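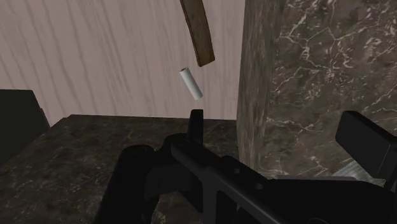
Handling cells at the Flutuma works: questions from staff

Maintained by Mayuree Rungrueang, production engineering. Applies to the sorting and packing hall only. Terms in capitals on the cell labels are explained in the operator handbook.

What is being installed?

Two handling cells, supplied by Declercq. Each has one arm with a two-finger gripper, a fixed guard and a light curtain on the loading side. The cells pick small mixed parts from a tray and place them in the order the packing line needs. The control software is Serkanel, which also runs the simulation used to prepare new picking routines.

When do they start?

The first cell goes live in July. The second follows once the first has completed 2000 picks on each part family without a stop that needs an engineer. There is no fixed date for the second cell.

Which jobs change?

Hand sorting at benches 1 to 4 stops when the second cell is accepted. Until then, benches 3 and 4 stay staffed. The 18 people now on the sorting rota move to one of three roles: cell operator, tray preparation or final inspection. Pay grades for tray preparation and final inspection are the same as for sorting. Cell operator is one grade higher after sign-off.

Will there be redundancies?

None are planned as part of this project. Agency hours in the hall will go down from July, and agency staff have been told through Stusto, which supplies them. If the position changes, the staff representatives will be consulted before any decision is made.

What does a cell operator do?

Loads trays, clears faults, checks the fingers for wear at the start of the shift and records rejects. An operator looks after one cell at a time. Running both cells from one position was considered and has been ruled out for the first year.

Do I need to know programming?

No. Operators select a routine from a list and confirm it against the tray card. Changes to a routine are made by production engineering — please don't edit speeds or grip settings from the panel, even where the menu allows it.

How long is the training?

15 hours, split into five sessions, all in paid time. The first two sessions use the simulator only. The remaining three are at the cell with an engineer present. Sign-off is a practical check, with no written test. It can be repeated.

Why train on a simulator first?

Fault handling is difficult to practise on a live line. In Serkanel the instructor can place parts badly, change the lighting or release an object above the gripper, and the operator can work through the response without risk to anyone. The same routine can be restarted in a few seconds.

Why do the simulated rooms look nothing like our hall?

Backgrounds and surfaces are varied on purpose. A routine prepared against one bench in one colour tends to fail when the bench is changed. Wood grain, veined stone and plain grey are all in the standard surface set, and the objects are simple shapes such as sticks and cylinders. Sessions four and five use our own trays and parts.

Can simulated results be relied on?

For reach, clearance and the order of moves, yes, within the tolerances in the handbook. For grip, only partly. Friction and the flex of thin parts are approximated, and a light part can behave quite differently on the line. Every routine is therefore run at reduced speed on the real cell before release.

Which parts will still be handled by hand?

Anything over the rated load, anything with a loose cord or film, and all customer returns. At present the cells cover 70 part numbers. The list is on the board by the tool store and is reissued when a part is added.

What happens when the arm drops something?

The cell stops and the beacon shows amber. Wait for the arm to reach its park position, open the guard, remove the part and place it in the reject bin. Dropped parts are not returned to the tray. Close the guard and press reset once. If the amber light stays on, call engineering; a second reset will only log another fault.

Is my work rate being recorded?

The cell logs picks, stops and fault codes against the machine. Operator log-in exists so that only trained people can start a routine. Log-in records are kept apart from the pick data and are not used in appraisals. A written statement to this effect is in the staff agreement, section 4.

Will the shifts change?

Start and finish times stay as they are. The handover is ten minutes longer for cell operators, and this is paid. The cells will not run unattended overnight.

I would prefer not to work with the cells. Is that possible?

Yes, subject to places in tray preparation and final inspection. State a preference on the role form and hand it to your shift lead. Where a role has more names than places, length of service in the hall decides.

Who do I ask about something not covered here?

Cell and training questions go to Mayuree Rungrueang. Grade, pay and rota questions go to the personnel office. Faults on a running cell go to the engineering phone, extension on the guard door.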